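Britunlow tabletop sorting set - README

v8, last touched 8/22/23 by Skye. Replaces the old notes in the Carrasco folder, please delete those if you still have a copy.

What's in it

Photos and text notes of small household stuff sorted into two baskets on a white table. Fruit goes one place, bottles and odds and ends go the other. 300 layouts total, 210 of them labeled, rest waiting on Donnie. 1600 text notes, mostly one-liners, a few long ones from Catherine that should probably get split.

Folders

layouts/ - one folder per layout, photo plus notes.txt
items/ - item list with short names
rules/ - which basket gets what, per layout
old/ - ignore

Item names

Use the short names. Lower case, no plurals.
kiwi, lemon, lime, orange
pink bottle - small one, white cap
pump bottle - dark green, black pump
spray bottle - white
eraser - the whiteboard one, felt top. Not "brush", not "sponge". Selim fixed most of these but a few got missed.
Lemon and lime got swapped in some of the December notes. Check the photo before you trust the text.

Baskets

dark = dark brown wicker, the deeper one
tan = orange-tan, shallower
Don't write left/right basket. We tried that in the first batch and it was a mess as soon as someone put them down the other way round. Always color.

Typical layout, partway through the fruit: kiwi is in tan, dark still empty, lemon, lime and orange out on the table with the bottles and the eraser. 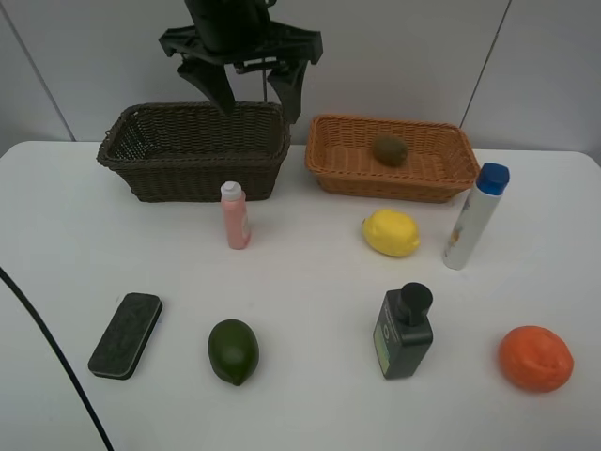 An item only counts as sorted if it's inside the rim. Leaning on the outside = still on table. Same for anything standing in front of a basket and covering part of it, it goes down as table.

Rules file is plain text, one line per item, item then basket. If an item has no line it stays put. Calum wants a third value for "either basket fine", not done yet, dont add it by hand.

Known problems

- orange tan vs orange the fruit. Search for "orange" gives you both. Write tan for the basket, always
- some notes say "green bottle", should be pump bottle
- bottle labels are not transcribed and wont be
- two spellings of eraser in items/, harmless but ugly
- Siltov export drops blank lines, so notes run togehter

Using it

Fine for internal use and for Drodix. Ask Skye before passing it on. Fixes to the notes go straight in, fixes to the rules go through Calum first.

Still to do: finish labels, split the long notes, rename old/ to something less tempting.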